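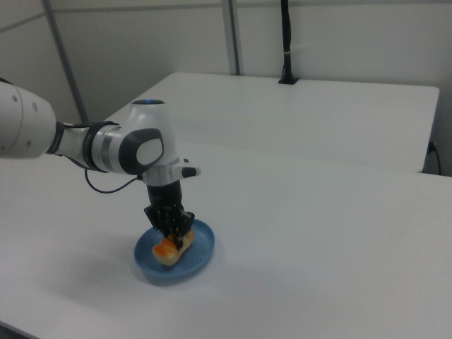 Pinza sobre el plato azul, puesto de manipulación de alimentos. Jornada de puertas abiertas, Clostero.

28 de agosto de 2025

Notas de la visita. Las paso a limpio el mismo día porque la otra vez, en mayo, las dejé para la semana siguiente y lo que quedó en el cuaderno no servía para nada. Quien quiera el folleto de Sinberg, está en la bandeja de entrada del taller. Aviso que lo he subrayado y que casi todo lo subrayado es para discutirlo.

A lo que íbamos: ver si la célula de manipulación de alimentos blandos que enseña Sinberg en la nave de Clostero nos vale para la línea de bandejas, o al menos para el ensayo que tenemos parado. Mi respuesta corta es que todavía no lo sé, y que la demostración no estaba montada para que uno lo supiera.

El puesto. Brazo blanco, mesa blanca, pinza negra de varios dedos articulados, un solo plato. El cable sale por fuera del brazo y hace un bucle a la altura de la muñeca. Pregunté si había versión con el cable por dentro y me dijeron que «está en hoja de ruta». En una sala de pruebas ese bucle me da igual. En una línea que se lava a presión dos veces por turno no me da igual, y tampoco los huecos entre las falanges de los dedos. La pinza toca el alimento directamente, sin funda. Pregunté por el material de las yemas y por el certificado de contacto alimentario; quedaron en enviarlo. Apuntado como pendiente, con la fe justa.

La pieza es alargada, de color claro, con algo naranja por encima en un extremo. Me interesaba justo eso, la cobertura, que es donde se nos van a nosotros las piezas. En el folleto pone «agarre adaptativo de producto frágil con recubrimiento». Bien. Pero una pieza colocada en mitad de un plato liso, sobre una mesa despejada, con contraste de sobra entre el azul y lo demás, es el caso más amable que se me ocurre. Nuestras bandejas son del mismo tono que el producto y las piezas llegan tocándose.

Cifras que dieron en la charla, tal cual: 1.942 ciclos acumulados en esta célula, con un 86 por ciento de agarres correctos al primer intento. Levanté la mano para preguntar qué cuenta como correcto. ¿Que la pieza suba? ¿Que suba y llegue entera? ¿Que llegue con la cobertura en su sitio? La respuesta fue que el criterio es «entrega válida en destino», y al pedir la definición de entrega válida pasamos a la siguiente diapositiva. Tampoco dijeron si los ciclos son todos con este producto o si van mezclados con piezas rígidas de otras demostraciones. Aunque dé el número por bueno, con ese porcentaje alguien tiene que estar al lado de la máquina recogiendo lo que falla, y entonces la cuenta de amortización del folleto (que supone el puesto desatendido) hay que rehacerla entera.
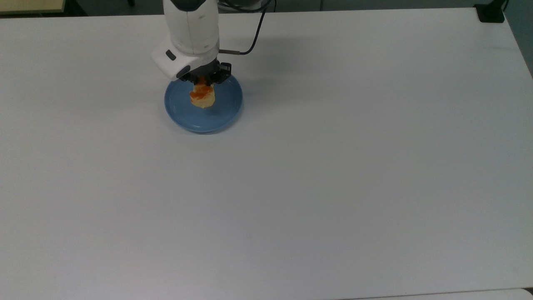
Sobre la fuerza de cierre: se programa por receta, una receta por producto. No hay medida de fuerza en las yemas en esta versión, o no la había en la unidad de Clostero; el ponente dijo una cosa y la hoja técnica dice otra. Lo que limita el apriete es la corriente del motor de los dedos. Con eso se puede trabajar si el producto sale siempre igual del horno. El nuestro no sale siempre igual, y la pieza del final de la hornada cede bastante más que la del principio. Les propuse dejarles una caja de las nuestras para probarlas allí. Dijeron que sí en principio, con un acuerdo de por medio. Lo del acuerdo lo dejo para quien sepa de acuerdos.

Limpieza de la pinza entre ciclos: no hay. Con una salsa o un glaseado encima, me gustaría ver cómo queda la yema después de una hora seguida y qué hace eso con el agarre siguiente. Lo pregunté dos veces, a personas distintas, y las dos me hablaron de la cámara.

Software. Usan Grandgate para secuenciar. No lo conocía. La pantalla es clara, se ve el paso en curso y se puede parar en cualquiera de ellos, eso lo reconozco. Me preocupa que las trayectorias se guarden en un formato propio. Si dentro de unos años dejamos Grandgate, habrá que reprogramar todo a mano. Exportan a texto, dicen, «con alguna limitación». No supieron decirme cuál.

El método de planificación del agarre lo llaman Ásgeirsdóttir, en la presentación y en la documentación. Busqué una referencia publicada en las diapositivas y no la encontré. Puede que la haya. Mientras no la lea, para mí es un nombre en una caja de un diagrama.

Lo que me pareció bien, para que no se diga: movimientos suaves mientras estuve mirando, espacio para acercarse y un técnico de montaje que contestaba lo que sabía y decía «eso no lo sé» cuando no lo sabía. Saqué más de él que de la charla. Según él, el cambio de pinza lleva unos 2 minutos si el adaptador ya está puesto en la muñeca — el folleto asegura que es inmediato.

Pendiente:
Certificado de contacto alimentario de las yemas (Sinberg lo envía).
Definición escrita de «entrega válida» y desglose de ciclos por producto.
Confirmar si hay o no sensor de fuerza en los dedos, y con qué número de modelo.
Caja de piezas nuestras, de principio y final de hornada, marcadas por separado.
Pedir una hora de marcha continua sin limpiar la pinza, con nosotros delante.

Hasta tener lo segundo y lo último yo no movería presupuesto. El ensayo con ventosa sigue montado en el banco del fondo; no lo desmontéis, que me falta repetir la serie con vacío bajo.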